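Wrist view smears during fast hand-guided moves, demos rejected at import
4 min read
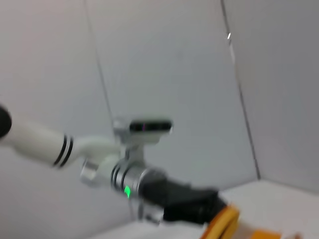
Opened Sep 2, 2025. Site: Mudgway cell. Software: Histeo recorder, July build. Priority: normal.

Problem as reported

We are teaching the pick task by remote control. The operator drives the arm from the Nastolside handset and Histeo records joint positions and the camera streams. Out of 111 demos recorded on the last run, 9 were rejected at import with "frame quality below limit." The joint data in all of them is fine. The rejected ones all have a quick swing from the home pose down to the table.

Expected: demo imports, or the recorder warns the operator while recording.
Got: no warning, reject at import.

Checked first

Flange light is green during the swing, so the arm is not faulting. No protective stops in the controller log. Camera mount screws were tight. Cleaned the lens anyway and got the same result on the next take.

Swapped the camera cable for the spare. No change. Put the old one back.

Update 1

Replayed one rejected demo at full speed with the handset unplugged. The blur comes back in the same part of the move, so it is not the operator's hand shaking. Replayed the same demo at half speed and it imported clean.

Looked at the handset settings. Speed scale was at 90 percent. The Mudgway setup sheet does not give a value for this. Whoever set up the cell left it where it was after the reach tests.

Update 2

Exposure on the wrist camera was set to auto. With the enclosure lights at their normal level it was picking long exposures. Locked it to a short fixed value and raised gain to make up for it. Picture is a bit noisier on the white walls but the orange parts still stand out enough for the Polov detector.

Recorded three new demos with fixed exposure and the speed scale still at 90. Two imported, one rejected. Better but not fixed.

Update 3

Dropped the speed scale to half and kept the fixed exposure. Recorded another full set, 200 demos, same task, same start pose. No rejects. The operator says the arm feels slow on the way down but is easier to line up over the part.

Resolution

Set wrist camera exposure to fixed before recording. Keep handset speed scale at 50 or lower for table work. Both values are saved in the Mudgway profile. If you load the default profile they go back to auto and 90, so check after any restart.

The 9 rejected demos were deleted and not re-recorded.

Still open: recorder should warn at record time. Moved to a separate request with the Histeo team.

Status: closed, workaround in place.

Nastolside Support | Contact us | © 2025 Nastolside | Back to top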